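Guía de puesta en marcha — Sección 4: Registro de episodios con la cámara de muñeca

Jueves, 7 de noviembre
Equipo de manipulación, proyecto Zerow

Esta sección explica cómo grabar los episodios que usa Zerow para aprender a acercarse a un recipiente solo con la vista de la muñeca. Se da por terminada la calibración de la sección 3.

4.1 Preparación de la mesa

1. Encienda el controlador Grutstead y espere a que aparezca el estado «listo».
2. Coloque el recipiente sobre la mesa, con la boca hacia arriba.
3. Deje libre el espacio de trabajo delante del recipiente. Los demás objetos pueden quedarse a los lados — el método necesita fondos variados.
4. Abra la pinza del todo.

PRECAUCIÓN: no meta las manos entre los dedos con el controlador activo.

4.2 Comprobación de la vista

5. Lleve el brazo a la pose inicial y abra la vista en directo.
6. Compruebe que se ven los dos dedos en la parte baja y el recipiente en la parte alta. El recipiente puede salir incompleto.
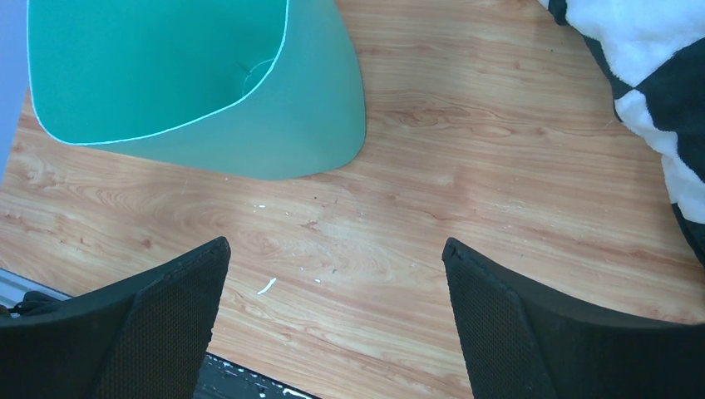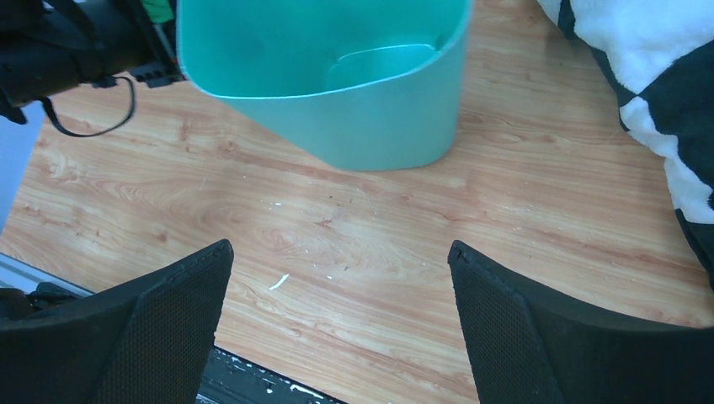 Las dos vistas son válidas: pinza abierta, recipiente verde azulado arriba y madera despejada casi por completo entre los dedos. Los restos blancos pequeños sobre la mesa no invalidan el episodio.

4.3 Grabación

7. Pulse «Grabar» y guíe el brazo hacia el recipiente a velocidad constante.
8. Detenga la grabación cuando la pinza quede sobre la boca.
9. Cambie la posición del recipiente y repita hasta completar 23 episodios por sesión.

NOTA: el conjunto publicado en mayo tiene 564 episodios, de los que 129 se reservaron para validación. Con él, la política Buthelezi alcanzó el recipiente en el 78 % de los intentos. No mezcle episodios de validación con los nuevos — el resultado dejaría de ser comparable.

10. Cierre la sesión y copie la carpeta al servidor antes de apagar el controlador.

Comentarios (3)

lab_skutosville: En el paso 6, ¿vale si solo se ve un dedo?

Equipo Zerow: No, repita la pose inicial. Tienen que verse los dos.

mrk_pinza: A mí el paso 10 me falla si el controlador entra en reposo durante la copia. Lo arreglé desactivando el reposo.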